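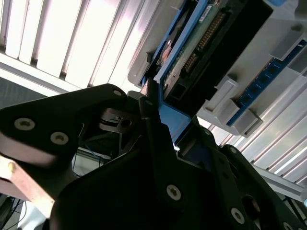 5. Working rules for drive removal cells

5.1 Scope

This section applies to Sitwood cells that remove and refit hard drive caddies in desktop computers. Read it together with section 4 (Guarding and Stops). Site rules at Kurkent and Tradside may be stricter. Where they are, follow the site rule.

5.2 Who may run the cell

Only people on the cell's sign-off sheet may start a cycle or use the teach pendant. To be added to the sheet, a person must finish the Gazi operator course and complete 16 supervised cycles. The cell lead signs each one. Soudabeh Shahbazi keeps the master list and sends out a new copy every May.

5.3 Before the first cycle of a shift

1. Press each emergency stop in turn and check that the arm will not move. Reset.
2. Open the guard door and check that the cell reports it open.
3. Unplug the computer and open its case. Hold the power button in for 5 seconds.
4. Seat the chassis in the fixture and close both clamps.
5. Check the gripper plates and linkage. Tighten any screw that turns by hand, then mark it with the paint pen.
6. Check that no cable hangs inside the arm's path.
7. Close the guard door and log in under your own name.

CAUTION: Do not run the cell with a chassis that still has its power cord attached, even if the wall switch is off.

5.4 Removing a caddy

1. Load the program for the chassis model. Do not use a program for a "close" model.
2. Run the approach at reduced speed the first time after any program or fixture change.
3. Let the fingertip make contact with the plastic frame of the caddy only. The tip must never bear on the drive's circuit board or its gold connector pins.
4. Watch the force reading during the pull. If the cell stops on force, go to 5.5.
5. Keep the arm path clear of the memory slots and their retainer clips. The clips break easily and are not stocked as spares.
6. Place the caddy in the antistatic tray, board side up.

NOTE: Drive labels must stay readable. If a barcode is scratched or lifted, enter the number by hand and tag the drive -- do not print a new label.

5.5 If the caddy sticks

1. Press Hold. Do not raise the force limit.
2. Back the arm off along its approach path using the pendant.
3. Open the guard door and check for a missed latch, screw or cable.
4. Clear it, close the door and try again. After 2 failed tries, take the chassis out and send it to the manual bench.

CAUTION: Never reach in to help the gripper while the arm is powered, including in Hold.

5.6 Records

Log every force stop, with the chassis number and program name. Keep the log for at least two years. Requests to change a force limit go to Azlan Govindasamy on form 146, and the old limit stays in place until the form comes back signed.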